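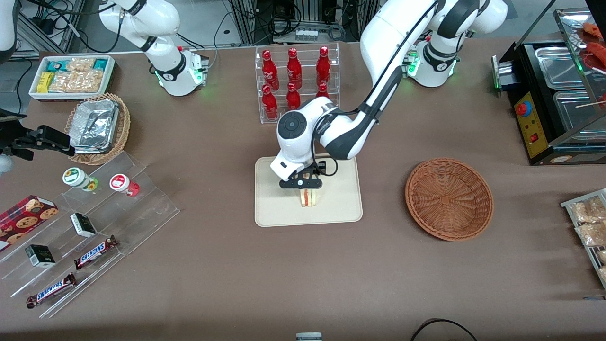
I have been on a sandwich bread kick since the winter, and I think I've finally got the loaf I was after, so bear with me while I go on about it for a while.

Some background first. I learned to bake on crusty round loaves, the kind with big holes and a crust that cuts the roof of your mouth. I love those. But you try putting egg salad on one! It drips straight through onto your lap, and the slices are all different sizes, and the person who gets the heel is mad at you. What I wanted was a plain, soft, square white loaf that slices thin and still holds together at lunch, the kind my grandmother bought from the bakery in Mastham when we stayed with her every July.

So, the loaf. It's a milk bread, more or less, and the trick (which I got from my friend Hanan Sfeir, who bakes far better than I do and is generous about it) is cooking a little of the flour and milk into a paste before you do anything else. You whisk it over low heat until it looks like wallpaper glue. Then it cools while you measure everything else out, and in it goes. The dough comes out sticky and a bit alarming. Keep kneading! Mine takes 12 minutes in the mixer, and for the first half of that I'm sure I've ruined it, every single time. Then it pulls together and goes smooth and stretchy and I feel like a genius.

I bake it for 35 minutes in a pan with a lid, so the top stays flat and you get proper square slices. Without a lid it domes up, and it tastes just as good, but the sandwiches look like little tombstones.

And then you have to wait. I know. I'm terrible at it too. The first few loaves I cut while they were still warm and the slices squashed down to nothing under the knife. Leave it overnight if you can stand to. The next morning it cuts like a dream, thin as you please, and the crumb doesn't tear when you spread cold butter on it, although please don't spread cold butter on it, get the butter out before you go to bed.

Which brings me to fillings, where I have more opinions than anyone has asked for.

Butter goes all the way to the edge, on both slices, even when there's mayonnaise as well. It keeps the wet stuff out of the bread. Cucumbers need salt and ten minutes in a strainer. Tomatoes I only bother with in late summer. For egg salad I mash the yolks completely and chop the whites by hand, and I put in a spoonful of pickle juice, which my sister thinks is disgusting and then eats three of.

My friend Lâm Trương came over for lunch last week and brought a jar of pickled carrot and radish, cut into matchsticks, and we put it in with cold roast pork and a lot of black pepper. Oh my goodness. I'd always had that kind of pickle in a crisp baguette and never thought about it on soft bread, but the crunch against all that softness was so good that we stood at the counter and finished the pork without ever sitting down. I've got a jar of my own going in the fridge now. Lâm says to give it two days. I gave it one.

I've also been reading old cookbooks from the library, and there's a household manual from 1859 with a whole page on how to cut bread and butter for visitors. You butter the cut end of the loaf first, while it's still a loaf, and then slice. I tried it with my square bread and it works beautifully! You get these paper-thin slices, already buttered, with no dragging or tearing. I can't believe I've spent my whole life doing it the other way around.

Next I want to try the same dough with some whole wheat in it. Hanan says to swap in a quarter and add a splash more milk, and I've got a bag of flour on the shelf waiting. I'd also love to work out a version with potato, like the rolls they used to sell at the Mastham bakery on weekends, which had a floury top that got all over your sweater. If anyone grew up near there and remembers what was in those, please write to me. I've been trying to describe them to people for years.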